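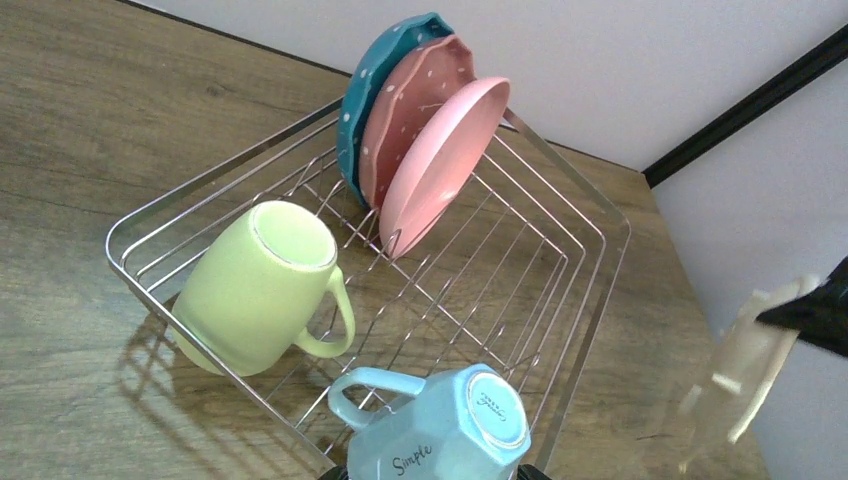 Do I need a robotics background to apply?

You need steady hands, patience with repeated tasks, and two semesters or more of paid or unpaid lab work of any kind. We teach the arm controls ourselves in the first week.

Niteo is hiring two Gripper Test Operators and one Test Lead for its manipulation bench. The jobs start in January 2019 and run through the end of July, with a possible extension for the Test Lead.

What the work is

We are comparing three sets of gripper fingers on a two-arm table setup: our current part, a softer one from Trulex, and a narrow one from Turkar. Each set goes through the same tasks with the same household dishes. Most of the tasks use a wire dish rack, with plates that have to go into a slot upright and mugs that have to be picked up by the handle or by the rim.

Operators drive both arms by hand control for part of the shift and watch the controller run on its own for the rest. Every attempt gets a line in the log: which fingers, which dish, where it started, how it ended, and a short note if the grip slipped or an arm stopped early. The plan calls for 2301 logged attempts across the three sets, of which 794 were done last fall and do not need repeating.

We are also checking camera placement. A view from the wrist is good for the last inch before contact and poor for anything behind the fingers, and a fixed view of the table has the opposite problem. Operators will be asked to judge a set of recordings from each and say from which one they could tell that the grip was good.

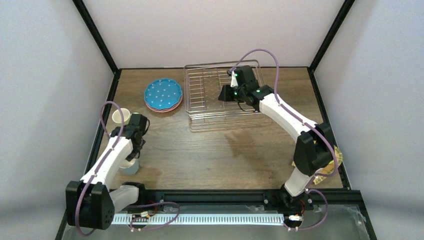
The judging takes up one afternoon every other week. It is done alone, without talking it over first, and the answers are compared later. Some people find this part dull. If you know you dislike sitting with video for a few hours, please say so when you write and we will try to arrange the shifts around it.

The Test Lead does all of the above and also keeps the schedule, swaps the fingers between rounds, checks the cable ties and screws before each shift, and writes a two-page report each month. The report goes to Phong Trịnh, who runs the bench, and to the controller team at Đinh.

What we ask for

- Able to work four shifts a week, five hours each, on site
- Comfortable standing or sitting at a bench for an hour at a time
- Clear written English for the log
- Normal or corrected color vision - the log names dishes by color
- For the Test Lead only: experience changing small hardware parts, and enough Python to read a log file and plot it

A degree is not required for any of the three jobs. Students are welcome if their class times leave the mornings free.
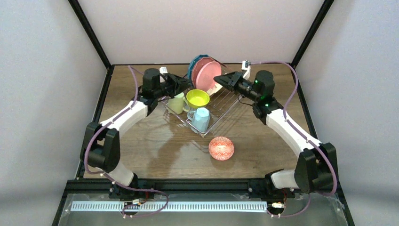 Pay and hours

Operators are paid by the hour, and the Test Lead is on a monthly salary. Rates are sent with the interview invitation. There is a paid trial shift of 100 minutes for everyone we interview, on the same table and with the same controls you would use in the job. Last time we had over 300 applications, so replies may take up to three weeks.

How to apply

Send a resume and a few lines about a repetitive job you have done and how you kept your notes straight. A cover letter is not needed. Put "Operator" or "Test Lead" in the subject line, or both if you want to be considered for both.

Applications go to Đạt Lâm through the contact form on the Niteo jobs page. Questions about the test plan can go through the same form - mark them "bench" and they will be passed on to Phong.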